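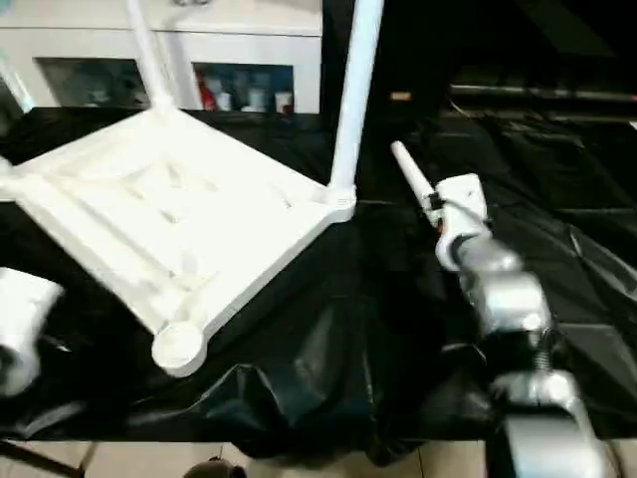

Drustitz Repair Log

A plain-text record of household items brought to the repair evenings in Drustitz, with what was wrong, what was tried and how it ended.

Version 3

Contents

What this is
Files
Columns
How the entries were made
Cleaning
Known problems
Using the data
Changes
License and citation
Contact

What this is

The log started as a paper notebook at the repair evenings in Drustitz. People bring in furniture, lamps, kitchen appliances, toys, clothes and bicycles, and somebody sits down with them and tries to fix the thing. After each item a line went into the notebook. Dörte Strobel typed up the first notebook, Henrik Lindemann did the second, and entries since then have been typed straight into a spreadsheet.

The data set holds nearly 500 entries. Each entry is one item on one visit. An item that came back a second time has two entries, linked by the field previous_entry.

We publish it for people who want to know what breaks in ordinary homes and what can be done about it with hand tools and a small budget. It has been used for a school project on waste and for planning which spare parts to keep in stock.

Files

entries.csv – the main table, one row per item and visit.
parts.csv – parts used, one row per part. Joins to entries.csv on entry_id.
categories.csv – the list of item categories with a short note on what belongs in each.
notes.txt – the longer remarks that did not fit in a cell, sorted by entry_id.
clean.py – the script that turns the raw spreadsheet export into the files listed here. Needs Python 3, nothing else.

All files are UTF-8. The separator is a semicolon, and commas inside the text fields are left as they are. Decimal numbers use a point. If your spreadsheet program turns the entry numbers into dates on import, set the first column to text.

Columns in entries.csv

entry_id – a letter for the source (A for the first notebook, B for the second, S for the spreadsheet) followed by a number.
category – one of the values in categories.csv.
item – free text, usually one to four words, such as "desk lamp" or "stacking chair".
material – main material of the broken part: wood, metal, plastic, textile, glass, mixed or unknown.
fault – free text, as written at the table.
fault_group – our own grouping of the faults: break, crack, loose joint, electrical, wear, missing part, blocked, other.
action – glue, screw, sew, solder, replace, clean, advice only, none.
result – fixed, partly fixed, not fixed, taken elsewhere.
minutes – time spent, to the nearest five. Empty if not written down.
age_guess – the owner's own guess in years. Treat with care.
previous_entry – the entry_id of an earlier visit, if there was one.
remark – yes if there is text in notes.txt.

How the entries were made

The person doing the repair filled in the line, normally right after finishing. There was no form at first. The notebooks have whatever the writer thought was worth keeping, so an early entry may say "toaster, lever, ok" and a later one may fill a whole page. The fields material and fault_group were added afterward by Heike Brandes and Eckhard Rothe, working from the notebook text. They split the entries between them and then both did the same 200 as a check. Where they disagreed they talked it over and wrote the rule down in categories.csv.

Entries from the Drurnville evenings are included from the second notebook onward. The two places share tools and some of the people, and the source was not always marked, so there is no column for location.

Names, addresses and phone numbers of visitors were removed before typing. If you find one that slipped through, please tell us and it will be taken out of the next version.

Cleaning

clean.py does the following, in this order:

Strips spaces at the start and end of each cell.
Replaces old category names with the current ones.
Changes times given in hours to minutes.
Sets result to "not fixed" where the action is none and the result cell is empty.
Moves remarks longer than 40 characters to notes.txt.
Writes a list of rows it could not handle to rejected.csv.

The script does not correct spelling. "Vacuum", "vacuum cleaner" and "hoover" all occur in the item field and are left alone. Use the category field if you want to group them.

Known problems

The result field records how things stood when the owner left. A glued joint counted as fixed may have come apart a week later, and we would only know if the owner returned.

Plastic repairs are hard to compare. Most of the early entries do not say which plastic it was. Polypropylene, a common material for garden furniture and storage boxes, takes ordinary glue very badly, and some of the items marked "glue, not fixed" are probably that. From the spreadsheet on, we note the recycling code in the remark when there is one molded into the part.

The category "furniture" is broad. It covers everything from a footstool to a wardrobe door that somebody carried in alone. Splitting it is on the list for the next version. Şengül Aydoğan has a draft with separate groups for seating, storage and tables.

Items that were turned away at the door are missing. Gas appliances and microwaves were never accepted, so their absence says nothing about how often they break.

The minutes field favors short jobs. When something took all evening, people tended to forget the clock and leave it empty.

Two pages of the first notebook got wet and could not be read in full. Entries from those pages have "unknown" in several fields.

Using the data

For counts by category and result, entries.csv is enough. Leave out rows with a previous_entry if you want to count items and not visits.

For anything about cost, use parts.csv. The price column is what was paid for the part, with tax and without shipping. Parts from the scrap box have a price of 0. An empty price means we do not know, so please do not read it as zero.

The data is not suited to comparing brands. Brand names were written down only now and then, mostly when the repairer was annoyed, and we took them out.

It is no guide to safe repair either. Some of the methods in notes.txt are old habits, and for mains appliances the remarks leave out the testing that was done before the item was handed back.

Changes

Version 3
Added the material field. Merged "radio" and "stereo" into "audio". Fixed the join in parts.csv, where some B entries pointed to A entries with the same number.

Version 2
Added the second notebook. Split the remarks into notes.txt.

Version 1
First notebook only.

The next version is planned for September, once the spreadsheet has been checked against the parts receipts.

License and citation

The data is under CC BY 4.0 and the script is under the MIT license. Please cite as: Drustitz Repair Log, version 3, edited by D. Strobel and H. Lindemann.

Contact

Corrections go to Henrik Lindemann, either through the issue tracker or on paper at the sign-in table – we are there until nine in the evening. Give the entry_id if you have it. Questions about the script go to Eckhard Rothe.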